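Brunura Bench Guide
Section 4: Placing the dishes and setting the plate handover

This section covers the two-arm Brunura build on a shared linear rail. It assumes that both arms are bolted down, homed and calibrated as described in Section 3.

4.1 Loading the tabletop

1. Switch the Groltel controller to HOLD. Keep hands clear until the green light on each wrist is steady.

2. Stand the dish rack against the back wall, under the shelf basket. Push it back until it touches.

3. Set the plate near the center of the tabletop, face up. Stack the bowls directly to its right. Jars go to the right of the bowls.

4. Lay the spatula and spoon in front, toward the rail. Check that each gripper can reach the plate and the bowl stack without its cable catching. 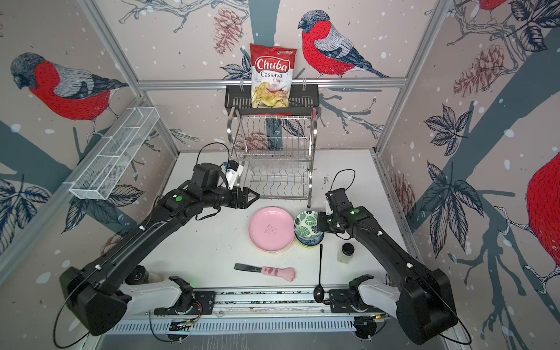

4.2 Setting the handover

1. Load the profile "plate-edge" and set speed to 4 percent for the first run.

2. Grip the plate by the upper rim with the first arm. Raise it until it hangs nearly on edge.

3. Bring the second arm in from below with its fingers open, one on either side of the lower rim. Stop before closing.

4. Open the faucet only after step 3 is complete. Keep the stream clear of both gripper housings.

CAUTION: The grippers are not sealed. If water reaches a housing, press STOP, close the faucet and remove power before wiping it down.

5. Close the second gripper at low force. Wait 200 ms, then open the first.

Note: If the plate swings when the first gripper opens, lower the second grip point and repeat from step 2. Do not raise the closing force to correct a swing. 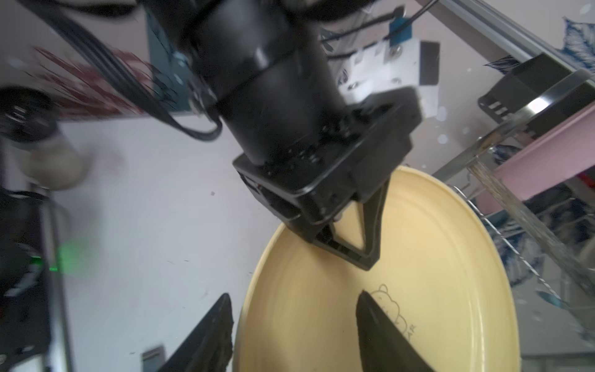
Ó Dubhghaill
Build maintainer, Droscombe Workshop
Revised 2026-07-21

4.3 After the first run

Return both arms to HOLD and inspect the finger pads for chips or grit. Replace pads in pairs. Check the cable loops above both wrists for rubbing and retie any loose strand. Save the profile under a new name before changing speed. Builds using the May firmware must also reload the rail limits, as these are cleared at power-off.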